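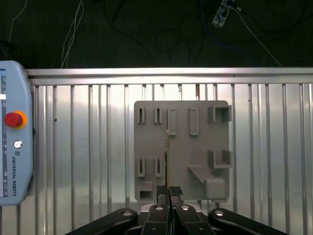 A gray board with raised holders on a corrugated metal fence panel.

The fence comes first in Plollville. Before a lot gets a house, a shed or even a mailbox, it gets a run of corrugated metal panels along the street side, and plenty of lots stay that way for years.

The habit goes back to the closing of the Mottram cannery, which sold off its roof in sheets. Families hauled the metal home and stood it on edge between posts. It kept the wind off the vegetables and the dogs off the road. When the cannery metal ran out, people bought new panels to match.

There are now 171 fenced lots inside the town line. A typical panel is set in a shallow trench with gravel at the base, since bare soil eats the bottom edge. Screws go through the high ridges of the metal, never the valleys, where rain runs. Older fences were nailed, and on a windy night you can hear which ones.

Wind is the main enemy. A storm in January took down more than 1000 feet of fence on the north side, most of it on posts set 2 feet deep. The town now asks for 3. Some owners on Skeserthorpe Road have gone further and leave a gap under the panels so the air can get through, though this lets rabbits in.

Paint is a sore subject. The silver finish throws afternoon sun into kitchens across the street, and the town office hears about it every summer. A proposal to require a dull color failed twice. Owners said paint peels off new metal within a few seasons, and they are right unless the metal is washed and primed first.

The back sides get more use than the fronts. People hang hoses, ladders and bean netting there. At the Manutari garden lots, renters share one long fence and divide it by the posts.

The town will take up the post depth rule again on 30th October. Existing fences would be left alone until they fall down.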